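Ticket 104: Transfer bookings for Drodham hotel showing wrong pick-up time
Status: Resolved
Opened: 11/11/2012
Product: Sandu booking desk, hotel transfers module
Site: Osau airport desk

Reported problem

Return transfers from the hotel in Drodham to Osau airport are printing with a pick-up time 55 minutes later than the time agreed with the guest. Outbound transfers (airport to hotel) are correct. The fault appears on the driver sheet and on the guest voucher. The booking screen shows the right time until the record is saved and reopened.

Three bookings affected so far. All were entered at the Osau desk. Bookings for the same hotel entered at the Ivville office print correctly.

Action taken by desk before contacting support

Logged out and back in. Deleted one affected booking and entered it again, same result. Drivers have been given the correct times by telephone and the vouchers amended by hand.

Support, first reply

Please confirm the following:
Route code used on the affected bookings.
Whether the journey time field is filled in by the desk or left on automatic.
Date of the last tariff update on the desk machine (Settings, Tariffs, Last loaded).

Desk reply

Route code is DRO-OSA on all of them. Journey time is left on automatic. Last loaded shows September. The update sent out after that has not been applied. It is listed under Pending with the message "Waiting for main office". The desk machine and the voucher printer were moved to the other side of the counter after the end of the season and everything was plugged in again at that point.

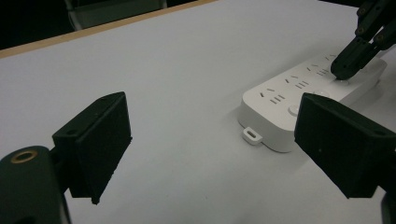 Power strip, white, on the table top.

Support, second reply

The September tariff file holds the summer journey time for DRO-OSA, which includes the coast road stops at Ivville. The later file replaces it with the direct winter route. The pick-up time is worked out by taking the journey time and check-in allowance away from the flight time. On the desk machine the two files are partly mixed: the journey time has come from one and the allowance from the other. This matches the 55 minute difference.

"Waiting for main office" means that the machine cannot reach the tariff server. Please check the network cable at the wall socket and at the back of the machine, then do the following in order:
Close the booking screen on all machines at the desk.
Open Settings, Tariffs, and choose Clear pending.
Choose Load now and wait for the message "Tariffs loaded".
Open each affected booking, choose Recalculate, and save.

Do not use Recalculate before the new file has loaded. It will write the old time back to the record.

Desk reply

Network cable was in the second wall socket, which is not live. Moved to the first. Clear pending and Load now completed. First attempt at Load now stopped with error 5. Second attempt went through. Affected bookings recalculated, and the times now agree with the guest confirmations. Driver sheet reprinted.

Support, closing note

Error 5 is a time-out and can be ignored if the next attempt completes. Vouchers already handed to guests are not replaced by the system and must be reissued from the Print menu. One-way bookings on DRO-OSA should be recalculated as well. Ticket closed.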